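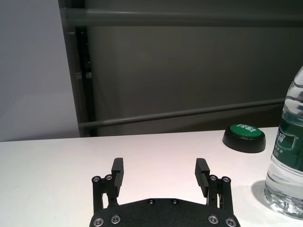 Table Rules at the Vordale Bench
Text and selection: Jozef Nijs

In Vordale we work with two arms at one table, and since March we keep a written set of rules for it. The rules were made first at our Panstead site, and we have adapted them a little. This gallery shows the work to which they belong. We have now logged over 2116 runs under these rules, of which 466 are with a bottle.

Before the start

The operator calls "arms free" and waits for the answer of the second person. Only after this may the arms move. 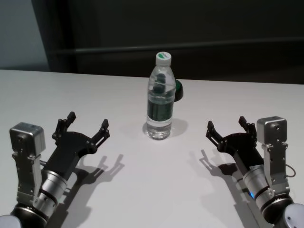
The second person stays at the stop switch until the run is closed in the log. Reading the phone at this place is not allowed, also not for a short moment.

Approach

Grippers are opened before they come near to an object. Bottles with water keep their cap on.

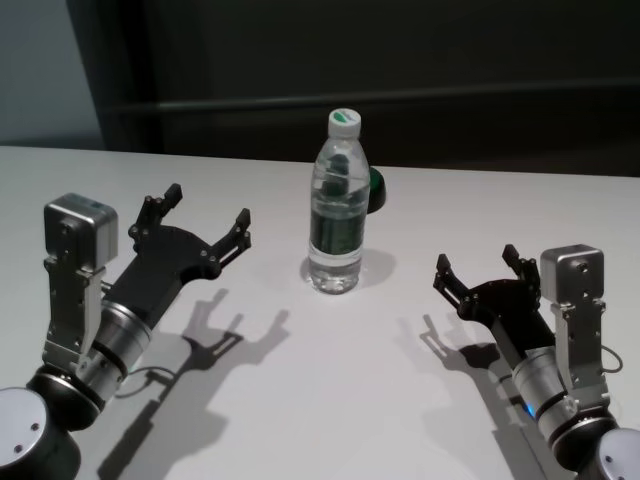
Both grippers open, with the water bottle standing between the arms.

Wrist view

We check the wrist view before each run. The fingers must be visible in it, and the object must be clear of them.

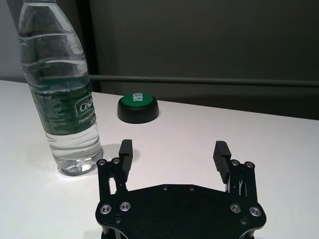
Questions and corrections

Please write to the Vordale bench, to my attention. The next version of the rules is discussed on Thursday at Panstead.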